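# Stakside – teach a robot by doing the job yourself

Stakside is our teaching kit for people who need to show a robot a household task and would sooner do it with their own hands than write it out line by line. You sit at a desk, take hold of the two hand controllers, and tidy, carry, open and put down as you would at home, and the kit keeps a record of the way you did it. We have been making it at Nelard for a good while now, and this page covers the version with the practice rooms built in, which so many of you asked us for.

## Who it suits

Research groups, college workshops and small firms make up most of our customers, and a fair number of them have one robot shared between a great many people. With Stakside, everybody can get their hand in on a simulated room first and leave the real arm for the days when it is really needed. Danai Pappas, who looks after our training sessions, likes to start newcomers in the bedroom, and we would gently suggest you do the same. 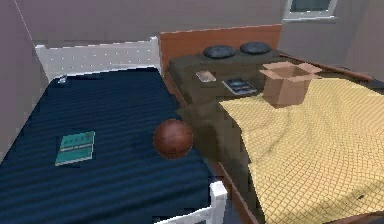 Picking up is where most people begin, and we think it pays to be choosy about what you pick up first. A flat book asks for a very different approach from a ball, and you will learn more from an hour of switching between the two than from a whole afternoon spent on either. The bedroom gives you both on the blue bedding, with the basketball a little to the right of the teal book, so you can go from one to the other without driving across the room. Once you feel at ease, move over to the wider bed and try the baseball bat behind the open cardboard box – it is a longer reach, and it teaches you to think about your elbow as well as your fingers.

## How a teaching session goes

1. Choose a room and a task from the list, or type in a task of your own in plain words ("put the book in the box" will do nicely).
2. Squeeze both grips to take control. The arm follows your hands from that moment, and stops following as soon as you let go.
3. Do the task at a pace that feels natural. Small hesitations are fine, and you can trim them afterwards.
4. Press the green button to keep the attempt or the grey one to throw it away. Please do throw away the poor ones! A short set of good attempts is worth far more than a long, muddled one.
5. Repeat from a fresh starting layout. The kit will shift things slightly each time if you ask it to.

We suggest 50 kept attempts for a simple pick-and-place task. Doors want more patience, and so does anything near a lamp or a plant, where the way round matters as much as the place you end up.
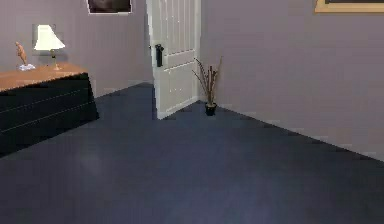
## What comes in the box

- Two hand controllers, left and right, with wrist straps
- Desk base with a 5 metre cable
- Foot pedal for pausing (you will be glad of it when the telephone rings)
- The practice rooms, with the full task list
- Printed guide by Giang Lã, with large diagrams and a proper index

Robot arms are sold separately. Stakside works with our own Võ arm straight away, and Quyên Chu on the support desk can tell you whether the one you already have will get along with it.

## Price and delivery

The complete kit is £2189, including delivery to your door and a first session by video with Danai. Orders are packed at our Prenville workshop and sent out within 72 hours. Colleges and universities can pay by invoice, and spare controllers may be bought singly – ask Valbona Krasniqi in sales, who will also happily arrange a loan kit if you would like to try before you commit.

A larger set of grips, for those of us with bigger hands, will be ready in July. They fit every Stakside controller we have made, and swapping them over takes one screw and a little patience.

Page last updated 2024-05-06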